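Servicerobotik, Block 4: Außenplattform Dromero (Anbieter: Vesance)
Skript J. Singhal, Stand November, bitte nicht weitergeben

Worum es geht: Vesance bietet den Dromero als Mietpaket an, Fahrwerk + Navigation + Wartung. Wir prüfen das Angebot so, wie es ein Betreiber tun würde. Kein Werbetext abschreiben!

Eckdaten laut Angebot
Miete 4,000 Euro im Quartal (Schreibweise so im Original, gemeint sind viertausend)
Akku: 16 Stunden Bereitschaft, Fahrzeit steht nirgends -> nachfragen
Kartierung bis 200 m Streckenlänge inklusive, danach extra

Thema Mischverkehr. Anbieter schreibt "fußgängertauglich". Reicht nicht. Roller und Fahrräder sind schneller und kommen schräg von der Seite, also Bremsweg und Erfassungswinkel getrennt abfragen.

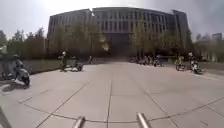
Außerdem: wer haftet, wenn das Gerät stehen bleibt und jemand ausweichen muss? Im Vertragsentwurf steht dazu ein einziger Satz, und der verweist auf Anlage C. Anlage C fehlt. Akash Dixit hat bei Vesance angefragt, Antwort steht noch aus.

Spurhaltung
Zwei Verfahren im Paket: Karte (Standard) und Kantenfolge (Aufpreis). Kantenfolge braucht eine durchgehende Kante, sonst springt die Schätzung.

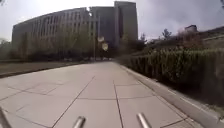 Den Aufpreis würde ich nur zahlen, wenn die Strecke das hergibt. Auf offenen Flächen bringt die Kantenfolge wenig, da bleibt nur die Karte. Günstig sind Wege wie der hier, rechts der Bordstein mit der Hecke dahinter. Links zum Rasen hin ist die Grenze viel schwächer, darauf würd ich mich nicht verlasen. Plattenfugen als Ersatz: steht im Prospekt, ohne Messwerte.

Vergleich Morikawa: teurer, aber Wartung vor Ort. Tabelle macht Gruppe Grewal.

Aufgabe bis nächstes Mal: fünf Rückfragen an den Anbieter, je ein Satz, mit Abschnittsnummer aus dem Angbot.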